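Unit 7: Film packaging and flexible bags

Reading before class: course pack, section on thin films. Bring the worksheet from Unit 6.

7.1 Terms

Film: a plastic sheet thin enough to fold under its own weight.
Gauge: the thickness of the film. Bag film in this course is given in microns.
Haze: the share of light scattered on its way through the film. A high-haze film looks milky; shapes behind it lose their edges.
Memory: the tendency of a film to keep a crease after the load is removed.
Drape: how the film settles over whatever lies under it.

7.2 Behavior of a bag on a flat surface

A filled bag takes its shape from its contents. A flattened bag takes its shape from its creases, from trapped air and from friction with the surface. Two bags cut from the same roll will not lie the same way twice. For this reason the outline of a bag is a poor guide to its size. Measure along the seams with the film pulled straight.

Matte paper and board surfaces hold film better than glass or lacquer. When a corner is lifted, the film bunches at the point of contact first, and stretch lines run out from there.

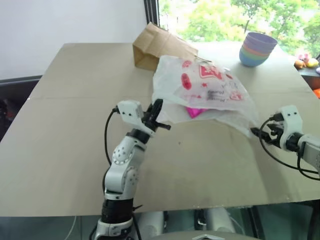 Department of Packaging and Materials Handling

The printing on a white semi-transparent bag is a useful case. Large red areas, such as a logo or an oval, can still be picked out when the film is wrinkled. Small dark text cannot be read in that state. Designers should assume that anything in small type will be lost once the bag is crumpled, and should repeat required information on a second panel.

7.3 Lab exercise

Work in pairs. Each pair receives one Lunenik sample bag, 400 mm wide, film gauge 60 microns.

Lay the bag on the board and press it flat by hand.
Mark the lower corners with tape.
Lift one corner, hold for 14 seconds, release.
Sketch the creases that remain.
Repeat with a folded cloth under the upper half.

Record drape and memory on the Wundix sheet, one column per trial. Do not smooth the film between trials. If a bag tears, note where the tear started and ask Tamara Kushnir for a replacement.

7.4 Assignment

Write one page comparing the two conditions in 7.3. Include both sketches. Submit through the course site before Unit 8.

Questions about grading go to Priya Bellamy, office hours 2:00 to 3:30 p.m.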